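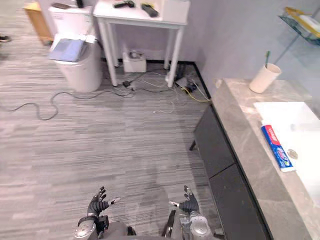

How often are the floors in the Rarnomley building inspected? Every six months, with an extra visit after any spill or reported trip.

## Floor and walkway inspection, Rarnomley, ground floor

Date: 11/4/22
Inspector: Samina Durrani
Area covered: 2,173 sq ft
Previous inspection: December

| Ref | Item | Result | Comment |
|---|---|---|---|
| 1 | Entrance matting flat and secured | Pass | Rear edge re-taped. Tape is a temporary fix. |
| 2 | Floor covering free of lifting joints | Fail | Joint open by 5 mm outside room 111. Marked with chalk. |
| 3 | Threshold strips fixed | Pass | Two screws replaced on the day. |
| 4 | Leads and cables clear of walking routes | Comment | See note A. |
| 5 | Slip resistance, dry | Pass | |
| 6 | Slip resistance, wet | Not tested | Meter away for calibration at Gramen. |
| 7 | Fire exit routes at full width | Pass | Boxes by the east exit moved before sign-off. |
| 8 | Stair nosings intact | Pass | Wear on the third step. Monitor. |
| 9 | Cleaning signs available | Fail | One sign found, cracked. Minimum is two. |

**Note A.** Leads may cross open floor during a task if the user stays with them. Anything left out overnight must be run along the wall or put under a rubber cover. Covers are held in the Maluleke store, bay 8. Coil and hang leads after use.

**Note B.** Item 2 was also raised in December and closed without a repair being recorded. It should stay open until the joint has been welded and rechecked.

**Actions**

- [ ] Weld joint outside room 111. Prorkville contract, priority 1.
- [ ] Order two cleaning signs.
- [ ] Carry out wet slip test on return of meter. Include entrance lobby and kitchen.
- [ ] Replace tape at entrance mat with fixed edging.
- [x] Threshold screws.

Item 6 is to be added to this sheet when done. Do not start a new one.

S. Durrani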